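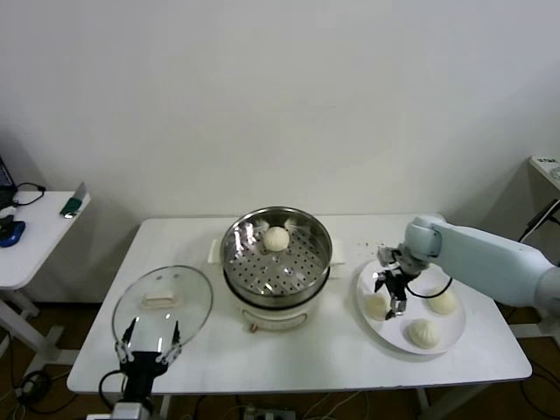
Loading and Unloading a Tabletop Steamer

Kitchen > Small Appliances > Steaming
Updated August 16, 2018

These notes cover a small electric steamer with a perforated stainless tray, a glass lid and a dial on the base. The same spacing and timing apply to a stovetop insert.

Setup

Stand the base on a flat table with clear space on both sides. Keep the plate next to the steamer so each bun travels a short distance. Route the power cord behind the table. Fill to the line, never above it. Our Hema base takes 384 ml and runs dry in just over 55 minutes at the top setting.

Lid

Lift by the handle and tilt the far edge down so condensation drains back into the pot. Hold the lid upright over the table for a few seconds before setting it aside. A lid laid flat, inside down, leaves a ring of water.

Loading

1. Set the first bun toward the back of the tray. Work forward.
2. Leave a finger's width between buns. They swell.
3. Grip the bun at opposite sides, low down. Pressure on top flattens the pleats.
4. Leave part of the perforated area open for steam.

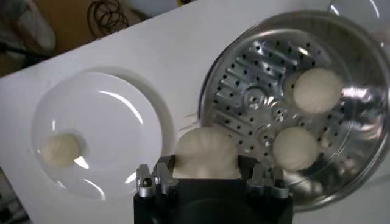
Buns on the plate and in the steamer. A shallow rim gives easy access from the side.

Timing

Plain buns from the refrigerator: 10 minutes. Filled buns: 14. From frozen, add four. Turn the dial off and wait two minutes before opening; a sudden drop in temperature wrinkles the skin.

Cleaning

Descale in April and again in the fall, using 200 ml of white vinegar in the base. Brush the tray holes from the underside.

Comments (2)

dumplingshed: Does the two-minute wait apply to the Vomen two-tier? Mine drips on the lower level.

k_ortiz55: Yes, same wait. Wrap the lid in a thin towel if it has no vent.

Related
Radulović Stacking Baskets: Sizes and Fit
Removing Scale From a Clanum Kettle
101 Uses for Parchment Rounds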